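가정용 로봇손 키트 사용 보고서: 냄비 뚜껑, 어디까지 맡길 수 있을까

분류: 캡스톤 디자인 > 로봇·자동화 > 제품 사용기
공유 41 · 댓글 2

1. 무엇을 써 봤나

우리 조가 이번 학기에 고른 제품은 Hiltoron에서 나온 교육용 로봇손 키트 Uton이다. 사람 손 모양의 핸드와 팔, 제어 소프트웨어 Nyitrai가 한 묶음으로 오고, 학교에는 학기 단위로 대여해 준다. 처음에는 집게형 그리퍼를 직접 만들 생각이었는데, 대여 목록에서 손가락 달린 모델을 보는 순간 계획이 통째로 바뀌었다. 솔직히 다들 너무 써 보고 싶었다!

주제는 주방 작업으로 정했다. 블록 쌓기 예제는 설명서에 이미 잘 나와 있어서 따라 하는 것 말고는 할 일이 별로 없었다. 반면 뚜껑 덮인 냄비는 설명서에 한 줄도 없다. 손잡이는 길고 꼭지는 작고 유리는 반짝인다. 로봇한테 까다로운 조건이 한 물건에 다 모여 있는 셈이라 오히려 신이 났다.

2. 설치와 첫인상

상자를 열고 팔이 처음 움직일 때까지 오후 한나절이 걸렸다. 배선은 커넥터 모양이 서로 달라서 잘못 꽂을 일이 거의 없다(이건 정말 칭찬하고 싶다). 시간을 잡아먹은 쪽은 Nyitrai 설치였다. 영문 안내서의 순서와 실제 화면의 순서가 달라서 드라이버를 두 번 깔았고, 관절 영점도 처음부터 다시 잡았다.

작업대는 흰색 테이블에 베이지색 펠트 패드를 깔아 꾸몄고, 대상은 손잡이와 뚜껑 꼭지가 파란색인 작은 편수 냄비다. 어두운 몸체와 밝은 패드가 뚜렷하게 갈려서 물체 인식 설정이 한결 수월했다. 유리 뚜껑은 반사 때문에 걱정했지만, 꼭지 색을 기준점으로 잡는 방법을 쓰니 위치를 꽤 안정적으로 찾았다. 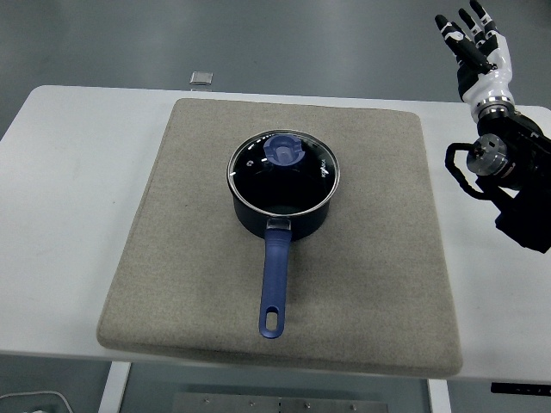 중간 발표 때 받은 의견 중에는 꼭지 색에 기대는 방식이면 검은 꼭지가 달린 냄비로 바꾸는 순간 처음부터 다시 해야 하지 않느냐, 키트의 성능과 냄비 덕을 따로 평가해야 한다는 말이 있었다. 맞는 지적이다. 그래서 색 정보를 끄고 윤곽만으로 꼭지를 찾는 설정도 따로 시험했고, 아래 결과는 두 설정을 나눠서 적었다.

3. 시험 결과

학기 동안 기록한 동작은 모두 302회다. 꼭지를 위에서 잡아 뚜껑을 드는 동작, 손잡이를 쥐고 냄비를 옆으로 옮기는 동작을 번갈아 시켰다. 색 기준 설정에서는 꼭지 잡기가 기대보다 훨씬 매끄러웠다. 손가락이 꼭지를 감싸듯 오므라드는 모습은 몇 번을 봐도 재미있다. 윤곽만 쓰는 설정에서는 조명이 바뀔 때마다 손이 조금씩 빗나갔고, 실패 41회가 대부분 여기서 나왔다.

손잡이 쥐기는 설정에 상관없이 무난했다. 다만 빈 냄비 기준이다. 물을 채운 냄비는 안전 규정상 시험하지 않았으므로 무게가 실렸을 때의 성능은 이 보고서로 판단할 수 없다.

4. 아쉬운 점

손끝 고무가 생각보다 빨리 미끄러워진다. Trirnley에서 파는 호환 손끝으로 바꿔 끼우니 유리 꼭지도 플라스틱 꼭지도 잘 잡혔는데, 기본 구성에 여분이 들어 있으면 좋겠다. Nyitrai의 기록 파일은 2,000줄이 넘으면 앞부분부터 지워진다. 우리는 이걸 모르고 9월 초반 기록을 날렸다. 다음 조는 꼭 하루 단위로 따로 저장하기 바란다.

그래도 다시 고르라면 또 Uton이다. 학부생이 한 학기 안에 손가락 하나하나의 움직임까지 만져 볼 수 있는 키트라는 점이 제일 좋았다. 다음 학기에 대여가 연장되면 양손 동작, 그러니까 한 손으로 손잡이를 잡고 다른 손으로 뚜껑을 여는 작업부터 해 볼 생각이다. 설정 파일과 관절 영점값은 조 공유 폴더에 올려 두었다.

태그: 로봇손, 교육용 키트, 주방 작업, 캡스톤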